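Course: Guest Room Care, Puvik Training House
Unit 9 - Closets and small metal parts
Handout, Feb 1, 2018

1. The closet

In this unit we study the narrow closet, the type we have in room 408. Please read before the practice.

Each garment gets its own hanger and its own hook. The sleeves and the hood must not be pushed behind the hanger. Long terry garments should fall straight and stay above the basket. Keep the orange one and the white one on separate hooks, so you can check each from the door.
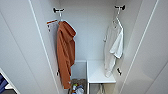 2. The metal surfaces

Polished metal shows every small scratch. Use a soft dry cloth and go in one direction - never in circles. At the edges and around a recess, fold the cloth two times and work slowly with one finger. Do not use powder. For old marks, see page 39 of the Flonness book.

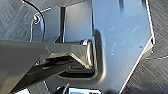

Fig. 2. Polished plate with recess and rounded corners.

Homework: write the closet steps in your own words.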